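홈 > 지원 > 티켓 > 양팔 플래너

제목: 핸드오버 직전 양팔이 서로 양보만 하다 타임아웃
상태: 해결(재발 관찰 중)
모듈: Juška 플래너 / Judus 인식 노드

증상
노란 트레이의 물건을 왼팔이 집어 오른팔에 넘기고, 오른팔이 갈색 바구니에 넣는 작업입니다. 9월 빌드로 올린 뒤부터 넘기는 단계에서 두 팔이 예의를 차리기 시작했습니다. 서로 "먼저 하시죠" 하다가 타임아웃. 17회 중 7회 발생했고, 전부 테이프 롤이었습니다. 당근 모형은 한 번도 말썽이 없었습니다.
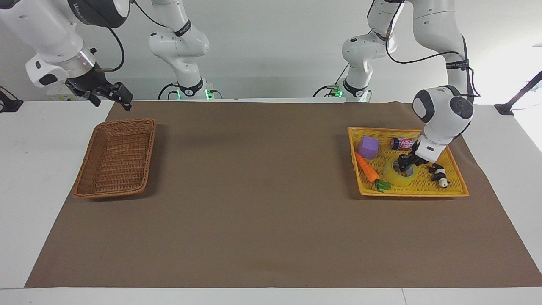
로그에는 planning_failed 한 줄뿐입니다. 친절도 하셔라. 디버그 레벨을 올리니 목표 자세 대기가 300ms를 넘길 때마다 양쪽이 동시에 우선권을 반납하고 있었습니다.

시도한 것
1. 재시작. 예의상 해 봤습니다. 변화 없음.
2. 손목 카메라 캘리브레이션 다시. 오차는 줄었는데 증상은 그대로.
3. 충돌 여유를 줄임. 양보가 짧아졌을 뿐 결론은 같음. 원복.
4. 테이프 롤의 충돌 메시 확인. 가운데 구멍이 막힌 원기둥으로 등록되어 있었습니다. 플래너 눈에는 왼쪽 손가락이 테이프 속에 박혀 있는 셈이니 당황할 만합니다.
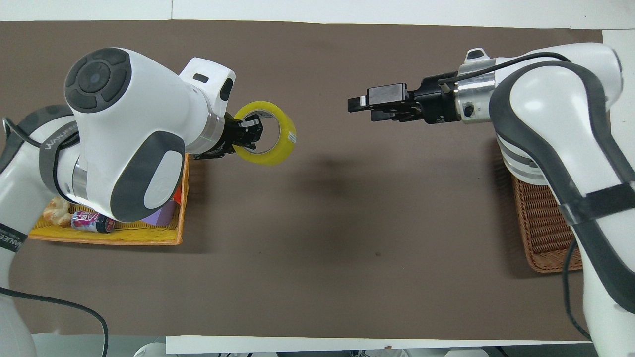
글쓴이: Rosalind Bellamy | Beltley 통합지원 | 답글 4

메시를 고리형으로 바꾸고 손가락과 테이프 사이의 접촉을 허용 목록에 넣었습니다. 우선권 반납에는 팔마다 다른 지연을 줬습니다. 같은 값을 쓴 사람은 접니다. 커밋 기록에 이름이 있으니 부인은 못 합니다.

메시만 고쳤을 때는 타임아웃이 드물게 남았고, 지연까지 넣은 뒤 17회를 다시 돌려 모두 통과했습니다. 계획 시간은 최악의 경우 970ms입니다. 빠르다고는 못 하겠지만 끝나기는 합니다.

남은 일
- 반투명 테이프에서 깊이 값이 튀는 문제는 별도 티켓으로 분리
- planning_failed에 이유 한 단어라도 붙여 달라고 Juška 쪽에 요청함. 답 없음
- 캔도 같은 조건으로 돌려 볼 것

최근 티켓
- Rellolley 시뮬레이터에서만 그리퍼가 늦게 열림
- Judus 노드, 빈 바구니를 장애물로 분류
- 관절 한계 경고가 두 번씩 찍힘

마지막 업데이트: 9월, 오후 4:40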